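4.2 Girth pressure and stride in the Lanwood ponies

The result that pleased us most came from the girth trials. We had expected the wider, shaped girths to spread the load a little better behind the elbow, and they did, but we hadn't expected the change to show up so clearly in the stride. Of the 16 ponies in the Lanwood group, 14 took longer front strides at the trot in the shaped girth than in the straight one, and the riders (who weren't told what we were measuring) often remarked on it before they had reached the first corner!

Altogether we kept 3796 strides for analysis. Another 1044 were dropped, mostly from turns and transitions, where the pressure readings jumped around too much to be trusted. Raju's earlier work at Drallbridge kept its turns in, and we think that explains much of the gap between her peak values and ours. It would be a real pleasure to see the two sets worked through side by side.

Girth tightness mattered more than girth shape. When the same straight girth was let out by one hole, peak pressure fell in every pony, and in the rounder animals the saddle stayed as steady as before. Tuhumury suggested checking tightness at the breastbone as well as at the side, and this turned out to be a wonderful addition, as the two spots often disagreed. 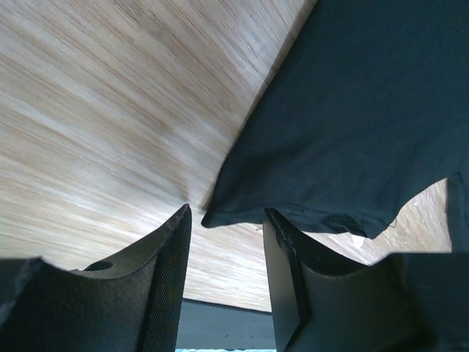
Figure 3. Dark teal-green fabric beside a light wooden surface.

The Fekcombe ponies were harder to read. They were younger and greener, and several changed rhythm whenever another horse came into the arena. Even so, the three steadiest of them followed the Lanwood pattern closely, and we were delighted to find the colour-coded buckle marks used by their grooms gave us a ready record of daily girth settings back to June. Those records are taken up in Section 4.3, together with the saddle pad readings.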